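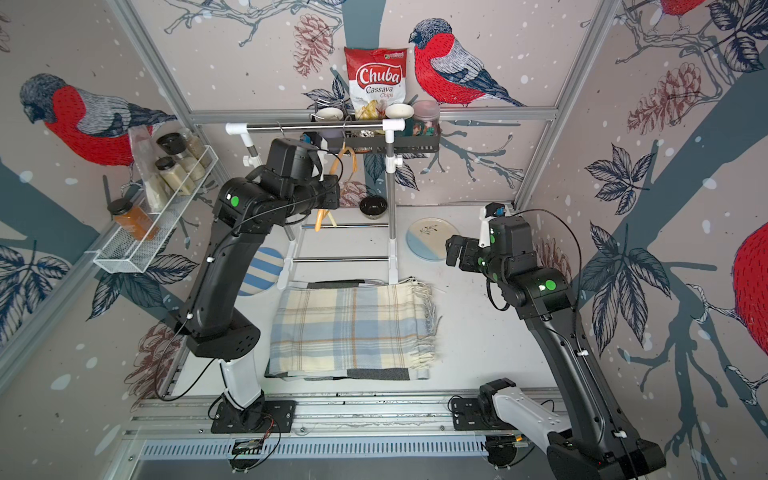
Small rack with chrome poles and white connectors, wire basket behind; kitchen tongs hang from the front.

Pole rack (kitchen)

A pole rack, also called a connector rack or, in parts of Ontario, "the thing from the hardware store", is a light set of kitchen shelving assembled from metal tubes pushed into moulded plastic joints. It is sold flat, in a box whose dimensions bear little relation to those of the finished article, and is used to hold mugs, small bowls, jars, snack food and whatever utensils have handles long enough to hang.

Construction

The usual rack has uprights, horizontal rods and push-fit connectors, with end caps covering the open tube ends. No glue is required, although many owners come around to it. Baskets of coated or bare wire may be hooked to the rear or laid across the top. The horizontal rod is nominally a rail for hanging things and in practice also a handle, a towel bar and the part most often bent.

Tolerances vary by maker. The Ninel pattern, long the commonest in Canadian apartments, uses a tapered joint that tightens under load. The later Cuvent pattern uses a straight joint that does not, a change its catalogue described as "easier disassembly".

History

The domestic pole rack is generally traced to shop display fittings. The Kiiskinen workshop in Jarnport began selling surplus fittings to householders in lots of 29 poles, a number that corresponds to no known rack. Its founder's nephew, Ilari Hyvönen, later drew up an instruction sheet with 103 numbered steps, several of which consist of the word "again". A revised sheet appeared in March of the following year with the colour of the connectors corrected and the steps unchanged.

Arrangement

Writers on household storage have tended to divide contents by frequency of use: daily things at the front, seldom-used things at the back or on top. Surveys of real kitchens do not support them. In her study of 176 rented kitchens, the Welsh-born Canadian historian Ffion Pugh found that the top of a rack was most often given to a mixture of crockery and packaged snacks, with the tallest bag standing upright because it would not stay folded. A mug and a small bowl commonly shared the same level, whether or not the household owned a cupboard.

Pugh also recorded what she termed "floor drift", the movement of bowls and plates from the rack to the surface beneath it. Respondents described these as being about to be put back.

Hanging utensils

Tongs are the utensil best suited to a front rail, having a pair of long handles and no particular right way up. Ladles swing. Whisks catch on wire baskets and must be negotiated with. Hooks are supplied with most racks and lost with most moves, after which tongs are simply hung over whatever edge will take them.

Care

Chrome poles are wiped with a damp cloth and dried. Plastic connectors yellow near stoves. Replacement joints are available for the Ninel pattern only; the last Cuvent price list, which ran to 418 entries, omitted them.

See also

Dish rack
Pegboard
Pantry (disputed)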